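Black work top with orange cuffs: dye transfer onto light bedding
Ticket opened by: Noreen Gallagher
Assigned to: Theophilus Akpalu
Status: Closed
Category: Garment care / colour transfer
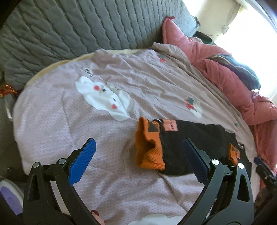
31 Jan 2019, original message

I have one of your black Prakport tops with the orange cuffs. After the second wash I laid it on my daughter's bed to fold it and left it there most of the afternoon. When I picked it up there was a faint orange mark on the cream piping of the blanket, near where the cuff had been. The blanket is lavender pink with a waffle weave and has sewn-on clouds and strawberries, so I don't want to put it through anything harsh. I would like to know three things: is the cuff still losing dye, how do I get the mark out, and is the label going to do the same thing?

Wash details: front loader, normal cycle, ordinary powder, some 600 grams of clothes in the load. Top was air dried indoors.

Reply, Theophilus Akpalu

Thanks Noreen. Please check a few things before we go further.

Was the top fully dry when it went on the bed? Rib knit is thicker than the body fabric and can still be damp inside the fold when the rest feels dry.

Wet a white cloth with cold water, press it on the orange rib for 2 minutes and tell me what colour comes off. Do the same on the black body fabric and on the orange label.

Please don't iron the blanket or put it in the dryer until the mark is gone. Heat will set it.

Reply, Noreen Gallagher

Cuff: light orange on the cloth. Black fabric: nothing. Label: nothing, and nothing from the stitching on it either. The small orange patch was clean as well.

The cuff could have been damp. It was folded over on itself and I didn't feel inside it.

Reply, Theophilus Akpalu

That points to loose dye in the rib only. Steps for the top:

Turn it inside out and open the cuffs out flat.
Soak in cold water, on its own, for 8 hours. Change the water once partway through.
Rinse until the water is clear, then do a short cold wash with no other clothes.
Dry it on a line with the cuffs hanging down and not folded.
Repeat the white cloth test.

For the blanket, dab the piping with cold water and a little liquid wool wash. Work from the outside of the mark in. Keep the liquid off the appliqué pieces, as the red in the strawberries may run too and we don't know how they were dyed. Test an edge underneath first.

Reply, Noreen Gallagher

Blanket done first. The mark came out of the piping on the second go. I stayed well clear of the strawberries.

Soak water from the top was orange the first time and nearly clear after the change. I'll test again when it's dry.

Internal note, Bernadette Corrigan

Checked with Brendan Mac Carthaigh in the warehouse. Same cuff colour was used on the January delivery. Two other customers have mentioned orange in the rinse water, no staining reported. Asked him to put a "wash separately" card in with the remaining stock.

Reply, Noreen Gallagher

Tested all over again. White cloth stayed white on both cuffs. I have washed it once since with a grey towel and the towel is fine.

Resolution

Excess dye in orange rib, removed by cold soak. Black fabric, label and patch not affected. No return needed. Customer offered an exchange and declined. Reopen if colour comes off again in a normal wash.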